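Search this site Search Go

The week the left wrist quit

So this gallery was going to be all bowl handling, and then the left wrist faulted at 80 percent load and just sagged. Dexter hit the stop in 2 seconds - thank you, Dexter! - and we've been chasing it ever since. 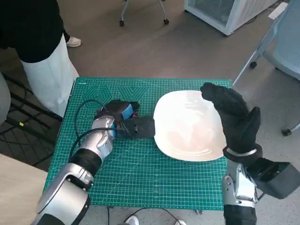 FAULT HUNTING / Left arm

Left gripper with its flat plate up against the rim of the white bowl, five-fingered hand on the other side. I suspect those cables looping back along the left arm (Lucie blames firmware). We got 23 faults in one afternoon, so until Condori sends a new harness we run at low torque and keep our hands off the mat.

Recent galleries
Garnby bench, November
Erketti hand teardown

2 comments

Morfudd Owen: Ours did this too. Check the strain relief!

Ryszard Wysocka: Did the stop cut power to both arms or only the left?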